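Trinstead Approves Equipment Plan for Two-Arm Workstations

December 4, 2022

The Trinstead Institute of Applied Technology has approved an equipment plan for its automation teaching laboratory, covering the purchase of additional two-arm robot workstations, replacement parts and a maintenance reserve. The plan takes effect at the start of the next budget period and will be reviewed in May.

Under the plan, the laboratory will add 2 workstations of the tabletop type already in use. Each consists of a pair of arms mounted on a front rail, a white work surface and surrounding panels. The institute considered a larger floor-mounted system offered by Kuritz but concluded that the cost of installation, including changes to the electrical supply, could not be met from the current allocation.

Table-service exercises formed part of the basis for the decision. Staff used them to compare the reach and handling needs of different tasks, with toy desserts, a tiered stand, a black tray and drinkware set out between the arms.

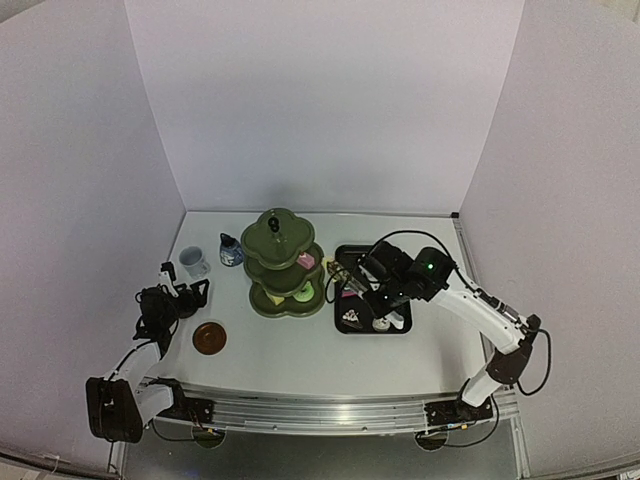
Pieter Peeters asked whether the institute was buying too early. Prices for arms of this size may well fall, he wrote in response to the draft plan, and a laboratory that commits to a single design will be paying for its grippers and cables long after the arms themselves have been written off. He suggested leasing one workstation for a year and putting the difference toward spare parts.

The equipment office replied that leasing had been examined. The only offer received, from Jistatow, did not include grippers and required that all repairs be carried out at the supplier's own premises. The office judged that the resulting loss of laboratory time would outweigh the savings. It did accept the point about spare parts, and the reserve for grippers, cable sets and wrist motors was raised to $3,000 before the plan was submitted for final approval.

A further $1,000 has been set aside for work surfaces, enclosure panels and task objects. Departments are reminded that these items have in the past been charged to general supplies, a practice that made the true cost of running each workstation difficult to establish. All such purchases will now be recorded against the laboratory's equipment account.

Scheduling was also taken into account. The laboratory logged nearly 460 hours of requested workstation time that could not be granted during the last budget period. Most of these requests concerned exercises in which both arms must reach shared objects, such as moving items between a stand and a tray or handling a cup beside a pitcher. Work of this kind cannot be divided between single-arm units, several of which remain available at short notice. 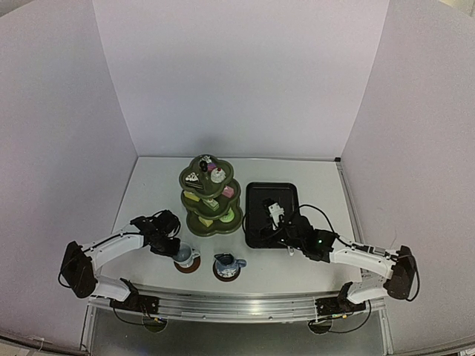
Priority on the new workstations will therefore be given to two-arm projects. Single-arm exercises will continue on the older units, which are to be kept in service until parts can no longer be obtained.

Proposals from suppliers will be assessed on purchase price, delivery time, availability of replacement grippers and the terms of the service agreement. Suppliers must state separately any charges for software — including annual renewals — and for on-site training. Ghiță, which supplied the rails and mounts for the existing workstations, has been asked to confirm that the same fittings can still be provided.

Departments wishing to reserve time on the new equipment should submit a short project outline to the equipment office, stating the number of hours required, the objects to be handled and any special gripper needs. Outlines received after the May review will be considered for the following budget period.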